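Helton Two-Arm Kit: Frequently Asked Questions

What is included in the kit?
Two gripper attachments, two wrist camera mounts, the cable set, a printed setup guide and a license for the Parsa control software. The arms themselves are sold separately or can be rented with the kit. The computer is not included.

Which arms does it work with?
The kit fits most mid-size tabletop arms with a standard bolt pattern at the wrist. Send us the model name before you order and we will check it against our list. If your arm needs an adapter plate, we add one to the order at no charge.

How much can the grippers lift?
The rated load is 600 grams per gripper. Heavier items may hold for a short time, but the motors will run hot and the software will slow the arm down.

How much space do I need?
Each arm reaches 70 cm from its base with the gripper attached. Keep that area clear of people while the arms are powered. A sturdy bench is fine, as long as the bases can be clamped or bolted.

Can it handle light or fragile items?
Grip force can be set separately for each task. Start at the lowest setting and raise it a step at a time. Thin stems, petals and glass need slow closing speeds, and the soft finger pads (part 214) help with smooth surfaces. We suggest artificial flowers for practice, as they can be picked up again and again without wilting.
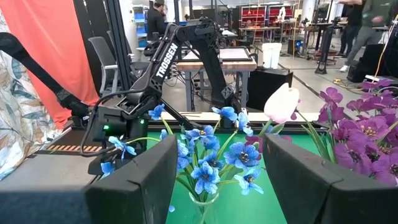 How long does setup take?
Plan on 40 minutes for the first arm if it is already mounted. The second goes faster. Most of that time is spent on calibration, which the software walks you through on screen.

Do I need to know how to program?
Basic tasks can be taught by moving the arm by hand and saving each position. Anything that depends on what the camera sees will need some Python. Sample scripts come with the license.

Can I rent before buying?
Rentals run by the month from our Vonthorpe office. If you decide to buy, the first month's fee comes off the price - later months do not.

What does the warranty cover?
Parts and labor for one year. Finger pads and cables are treated as wear items and are not covered. Scuffs on the fingers are normal and do not affect the grip.

Who do I contact for repairs?
Repairs are done at our Grunwood shop. Write to Teodor Adamczyk in customer support with your serial number and a short note on the problem. Please wait for a return number before shipping anything.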